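Pickled beets without the sugar?
Forum: Canning & Preserving

fanni_m
May 22, 2023
Every beet recipe I find has as much sugar as vinegar. Has anyone made them with none at all? I have 9 pints to fill.

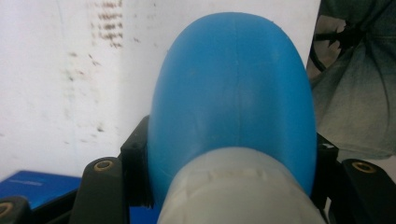
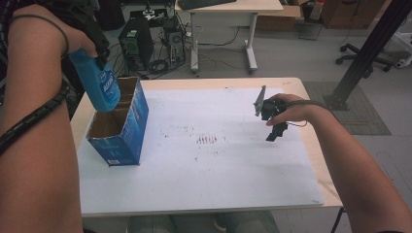
Blue plastic, both photos. Bottle and box are in the second.

rokach71
I leave it out every year. Keep the vinegar at 5 percent and don't water it down past what your recipe says. Add a few cloves.

Bognár
Disagree on the cloves. They take over by November. Caraway and a little grated horseradish is how my family does it.

rokach71
Three cloves per jar won't take over anything.

Bognár
They did in mine.

tralitz_kitchen
Sugar is there for taste, so you can skip it, but they will be sharp. I roast the beets instead of boiling and that helps. Still process the full time for your altitude.

fanni_m
Thanks. Is roasting safe with a recipe written for boiled beets?

tralitz_kitchen
I've done it for years but I can't point you to a tested recipe. Boil them if you want to be strict.

rokach71
Boil them.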